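Local Government and the Public, Unit 4: Who Gets to Speak at a Council Meeting?
Handout for the second half of term, revised 12 Feb 2023
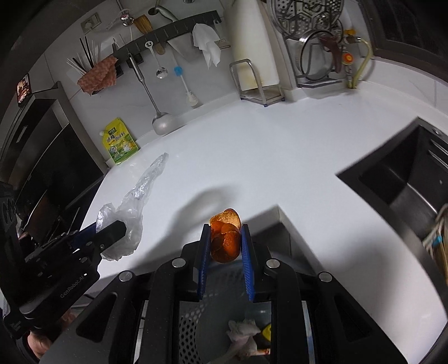

Baltasar Jara wrote back after the last class that he still didn't see why a town council should have to listen to anybody at all between elections. The voters picked seven people, he said, so let the seven get on with it, and if they do a bad job, throw them out. Why give up half the evening to whoever turns up with a grievance?

I love this question, and I want us to spend most of the session on it. Please read the notes below before you come, and have a position ready (you're allowed to change it by the end!).

1. Three kinds of meeting

People mix these up constantly, including people who sit on councils, so let's get them straight.

A regular meeting is the ordinary business session. The agenda goes up ahead of time, the public may watch, and there is usually a slot for comment.

A public hearing is held on one particular matter, such as a zoning change or the annual budget. Hearing from residents is the whole purpose of it, and in many places the council can't lawfully vote until the hearing has taken place.

A work session is where members talk a thing through before it comes up for a vote. The public can normally sit in, but often can't speak. Work sessions are where a great deal gets settled, and I'd urge you to go to one. They can be dull for an hour and then completely gripping for five minutes.

2. Our main case: the Orellana bus depot

We'll use the town of Orellana all the way through this unit. The council there wanted to move the bus depot from the center of town out to Jorutness, a neighborhood on the north side with narrow streets and one school. The site was cheap and the council already owned it.

The first reading was put on the June agenda as item 20, under the heading "Property matters, misc." Residents of Jorutness found out from a bus driver.

At the second reading, 41 people signed up to speak. The standing rules gave each speaker 4 minutes, with a total cap of 30 minutes for public comment. Do the arithmetic and you'll see the trouble right away: seven people could use their full time, and the eighth would be stopped halfway. The chair had to choose between cutting everyone's time, stretching the cap, or sending most of the room home unheard.

She went by order of sign-up and held to the cap. The people at the top of the sheet were mostly from Rukum, the district next to the old depot, who badly wanted it gone and had arrived early. Jorutness got one speaker.

Was that fair? The rule was applied exactly as written. Come ready to say what you would have done in her chair, bearing in mind that you would have had maybe ten seconds to decide.

3. What the comment slot is for

There are several answers in the readings, and they pull against each other in really interesting ways.

Information. Members can't know every street. The single Jorutness speaker pointed out that the buses would have to back out across the school crossing, and this wasn't in the staff report at all.

Consent. Some writers argue that people accept a loss more readily if they were heard first. I find this mostly convincing, though look at the counterargument on the second page of the reading: being heard politely and then ignored can leave people angrier than before.

Record. What is said in the meeting goes into the minutes. If the decision is challenged later, the minutes show what the members had been told and when.

Pressure. A full room has an effect on elected people. Jara thinks this is the real purpose and the other three are decoration. He may be right in some towns, and he's welcome to defend the point in class.

4. Limits on speech

A council can set time limits, ask speakers to stay on topic during a hearing, and stop somebody from disrupting the meeting. It gets much harder when a council tries to stop remarks because they are rude, or critical of a member by name. Look closely at the draft rule from Pradum, which would have barred "negative statements regarding any official." Underline the word you think causes the most difficulty. Last year's group picked three different words and argued happily until the building closed.

Also compare the rules for residents with the rules for members. In Pradum a member who is interrupted may ask for the time back. A resident may not.

5. For next time

Write one page redrafting the Orellana comment rule so that it would have worked better that night. Keep it short enough to be read aloud by the chair. Test it against a quiet meeting with two speakers as well as the packed one, since your rule has to cover both.

If you can get to a meeting in your own town before we meet again, go, and bring the agenda with you. Note where the comment slot falls, before the votes or after them.

Terms to know: quorum, standing rules, first reading, second reading, consent agenda, recusal, executive session.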